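Leave the Playroom Alone Till Bedtime

Once a day. That's my whole position, you can skip the rest if you're busy.
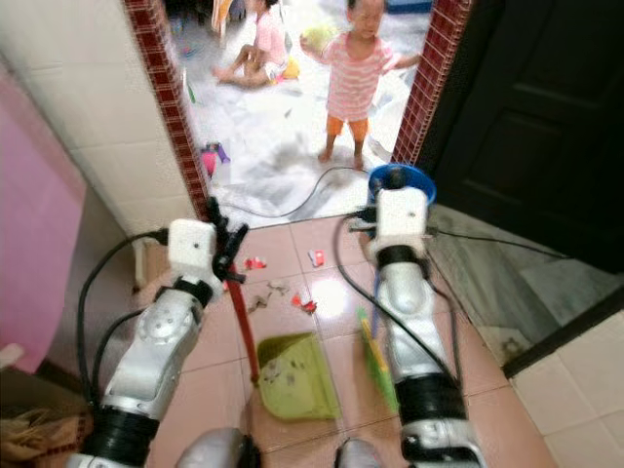
The case against tidying all day

I kept a tally in March. Every time I bent down to pick up something a kid had dropped, a pencil mark on the back of an envelope. I got to 106 before lunch and quit, mostly because I couldn't find the pencil. By four o'clock the floor looked exactly like it had at eight. Scraps of red and white paper, crumbs, a toy on the mat, another toy next to whoever was sitting down. Same as any house with two little ones in it.

So what was I doing all day? Not playing. Not resting either. Following two small people around with a dustpan, saying "careful" and "who left this."

My mother did it that way and her house was lovely. She also, by her own account, doesn't remember much about us being three. I think about that more than I'd like.

Now the other side, quickly. Sweeping. I'm not against sweeping. Crumbs on tile are a different matter from toys on a mat – you step on a crumb barefoot and carry it to bed with you. Shiny tile shows everything too, every speck, worse when the sun's on it. So the dustpan gets a pass. Long handle, no bending, two minutes after lunch and two after supper. Done.

But the mat? The bucket, the ball, the pile at the back that's been a pile since we moved in? Leave it. A kid holding a ball is using the ball. A kid sitting next to a toy might be about to pick it up, or might not, and either way it's hers till bedtime. If you put it on a shelf she'll want it down in five minutes and you've made yourself two jobs.

Cords are the exception. Cords get dealt with right away, I don't care what time it is.

And stains. I've made peace with stains. A sheet on the floor is there to get dirty, thats its job. It goes in the wash when it goes in the wash.

My neighbor over on Medlow says kids need order and mess makes them anxious. Maybe some kids. Mine get anxious when I'm huffing around behind them with my jaw set. She has one child, age eleven, and a cream sofa. We are not living the same life.

What I do now: 28 minutes at seven in the evening, everybody helps, badly. Things go in the bucket. What doesnt fit goes on the pile. Then the door gets pulled to and I sit down. Some nights we skip it altogether and the next morning is fine, a bit crunchy.

Anyway. Supper's burning.

Comments (4)

Rok Babić
Agree with all of it except the sheet. Wash the sheet.

tiredinthevalley
106 before lunch is low, come to my house

Greta P.
I tried once a day and by evening I couldn't face it, so it turned into once every three days. Little and often works better for me. Each to her own I guess.

Rok Babić
Also what did you do about the pile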